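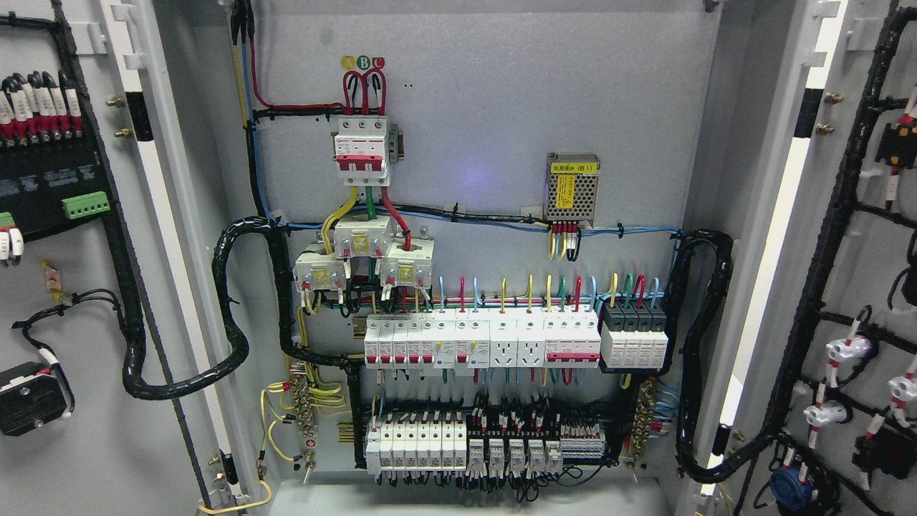

Zarmeena Niazi wrote to us in May that her apple rings now come out the same color from the top tray to the bottom one, and that she has stopped getting up at night to turn the trays. She also wrote that the door is heavier than she expected, and she would like a second handle lower down. We have passed this to the workshop.

Pavau 600 Fruit and Herb Dryer
Made by Sastico

The Pavau 600 is a closed drying cabinet for farms, small food makers and village cooperatives which dry more fruit than a kitchen dryer can take, but do not need a tunnel. It works with warm moving air. The air goes across the trays from one side to the other, so the lower trays do not give their moisture to the upper ones.

It is used mostly for apples, pears, plums, mushrooms, mint and chili. For meat we do not recommend it, as the drain is not made for fat.

How it works

You set the temperature and the time on the front, and the dryer keeps both. In the first hours the flap on the roof stays wide open, because fresh fruit gives a lot of water. Later it closes step by step and most of the air is used again. If you dry leaves, please set the flap by hand to half. With mint and lemon balm the automatic program is a little too strong and the smell becomes weak.

The fan changes direction by itself during the program. Older customers who know the Pavau with one direction only will remember how the left side was always ready first – this is now much better, but with very full trays we still advise to exchange the front and back rows one time.

Trays

The trays are stainless steel mesh, 600 mm wide. They fit also in the Pukus washing rack, if you have one. For sticky fruit such as figs or ripe plums you can order a silicone sheet with small holes. Please do not use baking paper. It flies up and lies against the fan guard.

Technical data

Tray width: 600 mm
Clear door opening: 700 mm
Weight without trays: 227 kg
Fan and control power: 3,000 W
Temperature: adjustable, 86 to 167 °F
Inside walls: stainless steel
Connection: three-phase, by a licensed electrician
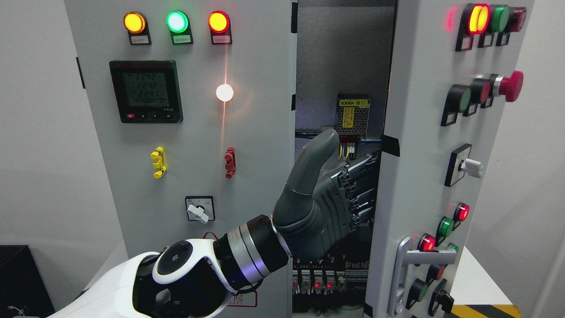
The heaters are not included in the fan and control power. Their value depends on the version you order, and it is written in the offer together with the fuse size. Please show this page of the offer to your electrician before the dryer arrives, and not after. We had more than one customer who waited weeks for a new line to the barn, with the plums already in boxes.

Place and floor

The floor must be flat and must carry the full weight. Leave a hand's width behind the cabinet for cleaning. The moist air has to go outside, so you need a pipe through the wall or an open window near the roof flap. In a closed room the dryer only moves the water from the fruit to the ceiling.

Cleaning

When the cabinet is cool, take out the trays and the side guides. The guides lift out without tools. Wipe the walls with warm water and a soft cloth. Sugar spots from pears are easier the next morning, if you leave a bowl of water inside overnight with the door shut. A pressure washer is not allowed – also not for the outside.

What is delivered

Dryer, trays, side guides, drain bottle, printed manual. The exhaust pipe is sold separately, in straight and bent pieces.

Delivery and spare parts

The dryer comes on a pallet and needs a lift truck. Spare door seals, fan belts and drain bottles are kept in stock by our partner Tsegaye, who also takes orders for the tray cart. When you order a seal, please give the serial number from the plate inside the door, as the profile was changed and the old one does not close well on the new frame.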